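Basket weaving in Kandus

From an online regional encyclopedia

Basket weaving in Kandus is the making of baskets, trays and other woven goods in the town of Kandus and the villages near it, chiefly Niditz and Dubey. The craft grew up along the river Grendus, where willow was planted to hold the banks, and was for a long time the main winter work of farming households. It is now carried on by a small number of workshops and part-time makers.

Contents
1 Materials
2 Methods
3 Types of basket
4 History
5 Trade and marks
6 Household use
7 Care and repair
8 See also

Materials

The usual material is willow, cut once a year after the leaves have dropped. Rods are sorted by length and tied in bundles known locally as bolts. They are used in three forms. Brown willow is dried with the bark on. White willow is stood in shallow water until the sap rises in spring and is then stripped. Buff willow is boiled in its bark before stripping, and takes a warm colour from the tannin.

Rush and split hazel are also found in Kandus work. Rush was cut in June from the slow water below Dubey and was used for soft bags and chair seats. Hazel was split for the frames and handles of heavy field baskets, and the older makers at Niditz worked in hazel alone. Imported cane has been used for fine work and for chair repairs for as long as there has been a railway at Kandus.

Willow must be soaked before it is woven. White and buff rods need an hour or two, while brown rods need several days and then a night under a damp cloth. Rods left too long in the water turn slimy and lose their colour.

Methods

Most Kandus baskets are of the stake-and-strand type. The base is made first, on crossed sticks if round and on parallel sticks held in a block if rectangular. Stakes are pushed in beside the base sticks, pricked up and tied at the top. The sides are then built up with a band of heavy weaving called the upsett, followed by the siding and the border.

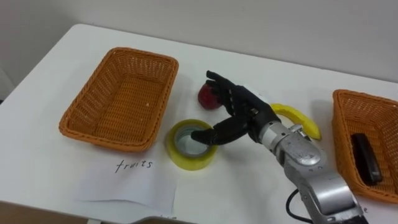 The upsett fixes the shape of the basket. It is normally worked with three or four rods together, each passing in front of two or more stakes and behind one, and is beaten down hard with a flat iron. Siding may be in plain randing, in which a single rod goes in front of one stake and behind the next, or in slewing, where several rods are carried together. Slewing is quicker and was preferred for goods sold by the dozen.

Frame baskets are made differently. Two hoops are fixed at right angles, one to form the rim and the other the handle, and ribs are set between them. Weaving starts at both ends and meets in the middle. This method is associated with Niditz, where it was used for potato baskets.

Types of basket

The following types are generally listed as belonging to the district.

Bank basket: a deep round basket with two handles at the rim, used for carrying turf and stones to the river bank.

Niditz scuttle: a shallow frame basket in hazel and brown willow, with hand-holds in place of a raised handle.

Dubey flat: a rectangular tray with low sides, first made for drying plums and later sold for bread and linen.

Long market basket: an oval shopping basket with a single handle, usually in buff willow with bands of white. 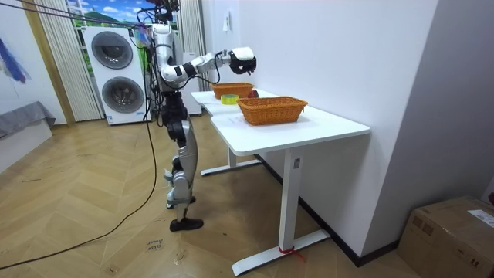

Eel trap: a narrow funnel of brown willow with an inner cone. Eel traps have not been made for sale since the weir was rebuilt, although several examples survive in private hands.

Size was given by the length of the base in hand-widths. A "six flat" would therefore vary from one maker to another, and shops in Kandus kept their own measuring sticks to settle disputes over price.

History

The planting of willow beside the Grendus is recorded in estate papers, which mention payments for cutting and for the carting of bolts to Kandus. At first the work was entirely domestic. Families made what they needed for the harvest and sold the remainder at the spring fair.

The opening of the railway changed the trade. Fruit growers needed large numbers of cheap hampers that could be stacked in a goods van, and several yards were set up near the station to supply them. At its height the trade employed 570 people in the town and the two villages, most of them paid by the piece. Apprentices served for four years and spent much of the first one sorting and stripping rods.

Decline followed the arrival of cardboard cartons and, later, plastic crates. The last of the station yards closed after a flood spoiled its stock of white willow. By then only around 30 people were still making baskets for a living. Some of the willow beds were grubbed up for pasture, and others were left to grow into rough woodland that can still be seen on the Dubey side.

A revival began when evening classes were started in the former grain store at Kandus. Two of the old beds were cleared and replanted, and rods from them are now sold to makers outside the district.

Trade and marks

Kandus baskets were seldom signed. Yards marked their goods by weaving a coloured rod into the base, and buyers came to know the yards by colour. Red and green were the commonest. The practice was dropped for domestic baskets because the dye ran when they were washed.

The museum at Grendus Mill holds 140 baskets from the district, along with tools, blocks and part of a yard's order books. The order books show that flats and hampers made up most sales in every year for which the pages survive.

Household use

Low rectangular baskets have outlasted the other kinds in daily use. They hold bread, fruit, post and sewing, and fit easily on a shelf or table. Older households lined them with paper or a cloth when they were used for soft fruit, as juice stains willow and is hard to remove.

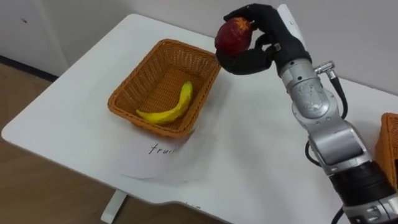

Deep baskets were kept for logs and washing. A log basket was expected to last ten years and was often given a second base when the first wore through. Washing baskets were made only in white or buff willow, brown rods being liable to mark wet linen.

Care and repair

Willow becomes brittle in very dry rooms. Makers in the district advise wiping a basket with a damp cloth every few months and drying it in moving air, away from a stove. Mould is brushed off outdoors and the basket then washed in salt water.

A broken siding rod can be replaced by cutting out the damaged length and slipping in a soaked one of the same thickness. Broken stakes are more difficult, and a basket with several of them is usually taken down to the upsett and rewoven.

See also

Willow growing on the Grendus
Dubey plum fair
Rush seating

Page last changed 4 Sep 2021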